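Virel Surface Wiping Kit
Home > Test Kits > Household and Shop Tasks

Item no. 388
Ships in 14 days

A set of worktop boards and dry residue packs for testing how well a robot arm cleans a flat surface. Made by Virel for labs and small shops that want a plain answer on whether a machine can take over a wipe-down.

In the box
Board, white, 2
Residue packs, dry, 14
Scoring sheet and marking template
Storage sleeve

What to expect
Arms do well with large, loose spills on a clear board. They do poorly with thin marks, corners and anything stuck down. In our own run of 155 trials on the Malcombe arm, 268 g of dry crumbs went into the tray without trouble, but faint stains were often missed or smeared. A person with a cloth is still faster. We would not buy an arm for this one chore yet.

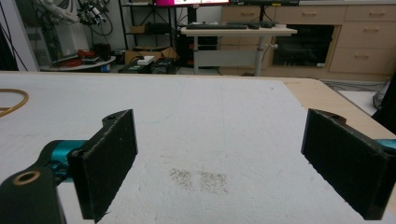 Residue packs come in light and heavy grades. The light grade is the harder test, as it leaves little for a camera to pick out. Brownish specks in two faint blotches on white foam, just below the gap between a pair of felt-faced fingers, make a fair starting point for it. Scuffs and thin gray lines on a used board can also confuse a detector, so keep one board clean for comparison.

Works with the Pan and Rimley tool mounts. Arm, gripper and cloth not included.

Refill packs are sold separately. Returns accepted on unopened kits.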